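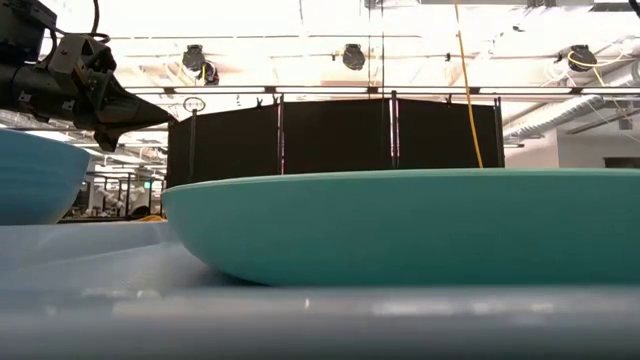 Ulosano Robotics Club
Minutes of the general meeting

Chair: Kuldeep Thakur
Minutes: the secretary
Apologies: two members of the Cirnance team

1. Previous minutes
The previous minutes were read and accepted with one correction. The name of the spring competition is the Huvov Table Challenge, and it was written wrongly in two places.

2. Table Challenge: tasks
The chair went through the rules again for the new members. Each team has 3 minutes for one run. The bowls and the cloth may be in any place on the table at the start, and the judge decides the place. It is permitted to use one arm or both. Touching the table with a finger of the gripper does not lose points, but pushing a bowl over the edge ends the run.

There was a long discussion about the cloth. Some members would like to practise only with bowls until the end of the month, as the cloth changes its shape every time. Others answered that the cloth gives 18 points and we cannot leave it for last. It was agreed to practise both at every session. 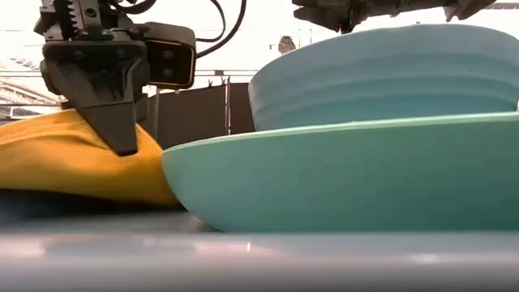 PICKERING, 7 Feb 2022

The meeting continued with item 3 after a short break.

3. Gripping the cloth
The driving group explained two ways to take the cloth. The first is to press down from the top with the fingers and close them on a fold. The second is to come from the side, low to the table. The chair prefers the first one for beginners. It was asked if a softer tip on the fingers would be allowed. The rules are not clear, and the secretary will write to the organizers.

4. Practice sessions
Sessions stay at 60 minutes per team. Members are reminded to write every run in the log book, also the bad runs. Last month many pages had only the good ones, and the programming group could not use them.

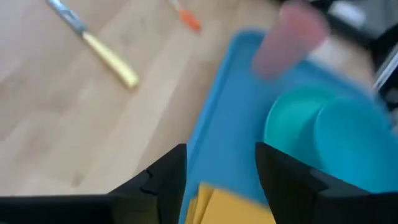
The log should say which arm was used, what object was first and who was driving. Kuldeep will print new pages with a column for each.

5. Money
The club has 110 dollars left for small parts. It was agreed to buy spare bolts and cable ties first. Any other request goes to the chair in writing.

6. Other business
The team list for the challenge must be closed in April. Members who wish to drive should give their name to the secretary before then.

Action: secretary to ask the organizers about finger tips.
Action: Kuldeep to print log pages.
Action: Cirnance team to choose their second driver.

The meeting was closed by the chair.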